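# In Defence of the Plain White Tabletop

I've been having the same argument in different kitchens since May, so I'm going to have it once more, in writing, and then I'll put the kettle on. 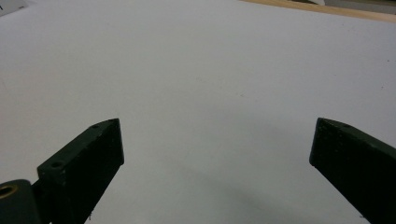 *Pale, matte, a bit of light wood along the edge, and one tiny speck.*

My position is that a plain white work surface is the best surface you can own. I know! I know what it does with beetroot. I've had mine through a full summer of mangoes and one very bad afternoon with turmeric, and I'd still buy it again tomorrow.

The usual complaint is that white shows everything. Well, yes. I want it to. Our old table was a sort of swirly brown granite pattern (it came with the house, so did the carpet) and you could lose an entire breakfast on it. I'd wipe it down, feel terribly pleased with myself, then put my elbow in jam. A patterned surface lets you believe you've cleaned, and I used to think that was a kindness. Now I think it's how you end up with ants.

On a white top you see the crumb, you get the crumb, you're finished. I spend far less time wiping than I used to, which my sister-in-law refuses to believe. She thinks I must be at it morning and night. I do it after dinner with a damp cloth and a squirt of whatever's under the sink, and sometimes I don't do it at all and there's a smudge there in the morning. You have to bend down and catch it against the light to find it anyway. I don't bend down.

Matte matters too, and this is where I get a bit preachy. Please don't go glossy. I looked hard at a glossy one from Clokby, in the showroom, under those hot little downlights, and I could see my own chin in it. Who wants their chin while they're chopping onions? Matte just goes soft and grey where the shadows fall and lets you get on with it. Late in the day mine hardly looks white at all, it's more the colour of weak milky tea gone cold, and I like it best then.

And the wood edging! People have told me it's a fussy detail and I should've gone for white all the way round. I disagree completely. A white slab with a white edge feels like somewhere you'd be asked to roll up your sleeve for a blood test. A thin strip of light timber is enough to fix that. It's also the bit your forearms touch when you're sitting there with a crossword, so it may as well be nice.

I'll be fair about the money. The Stimell top I fell in love with was $3133 before delivery, and I laughed out loud in the shop. Mine cost $400, second-hand, and it took two of us and a fair bit of swearing to get it through the back door. Would the dear one have been better? Perhaps it'd hold up longer to hot pans. I use a trivet. Trivets are cheap.

Where I will give ground is ink. Biro is a menace, and so is the print off a cheap shopping bag if you leave it sitting on a damp patch. Bicarb and patience gets most of it. If you've got three kids under school age and a texta habit in the house, maybe come back to me in a few years, or put down an oilcloth and whip it off when visitors come.

But for everything else, give me the plain one. Sorting buttons, pinning a hem, rolling pastry, doing a jigsaw with a lot of sky in it: all of it's easier when the thing underneath isn't trying to be looked at. I dropped the back off an earring last week and found it straight away. On the granite pattern it would've been gone until we sold the house.

My neighbour is redoing her kitchen and has brought home a sample of something called "storm marble", with veins. She's asked me what I think. I've told her it's lovely, and I've asked her to sprinkle some pepper on it.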